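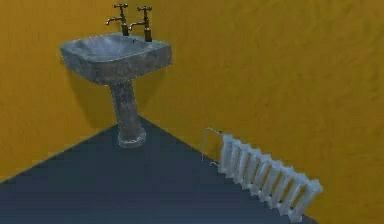
Berkay Aksoy asked, on reading the first draft of these rules, why a set of simulated rooms should need a code of practice at all, when no person can be hurt in them and nothing in them can be broken. The maintainers took the question seriously, and the sections that follow were rewritten with it in mind. A robot trained or tested in simulation is later judged by people who never saw the rooms, and those people are entitled to know how they were made and used.

Dotwood Rooms: data card and rules of use

Status
Release 4. The rules were last revised in November and replace all earlier versions. Work begun under Release 2 may be finished under the old rules, provided the report says so.

Contents
The set holds 22 simulated rooms for indoor navigation and inspection tasks. Each room is supplied with its geometry, its surface textures, a collision model and a short record sheet. Fixtures such as sinks and radiators are treated as fixed obstacles throughout. Taps do not turn and no water is simulated.

Intended use
The rooms are meant for testing route planning, obstacle avoidance and viewpoint selection. They may also be used to compare two versions of the same controller. They are not suitable as the only evidence that a robot is safe to work near people, and no report should present them in that way.

Division of rooms
Eight rooms are reserved for testing. They must not be used for training, tuning or the choice of settings. If a test room is opened by mistake during development, the record sheet must be marked and the room withdrawn from that study.

Rules for reporting
Every published result must name the release, the rooms used and the starting positions. Failed runs are to be reported with the rest. A run stopped by the operator counts as a failed run unless the simulator itself has crashed, in which case the crash log should be kept with the results.

Contact with a fixture must be recorded even where the robot goes on to finish its task. Light contact and heavy contact are listed separately, using the limits given in the record sheet. Users may apply stricter limits but not looser ones.

Changes to a room
Lighting, wall colour and floor colour may be altered freely – the change need only be noted. Moving or resizing a fixture creates a new room, which must be given a new name. The Vundden and Oritz variants were made in this way and should be cited under those names.

Known limits
Textures are of low resolution and may appear blotchy at close range. Thin parts, including pipes and tap spouts, can show broken or jagged outlines. Depth readings taken near such parts should be checked against the geometry file before they are used. Shadows are approximate and should not be relied upon to judge distance.

Maintenance
The set is maintained by Ersoy. Faults should be reported with the room name, the release number and the smallest set of steps that shows the problem. Corrections to a test room are held back until the next release, so that results within a release remain comparable.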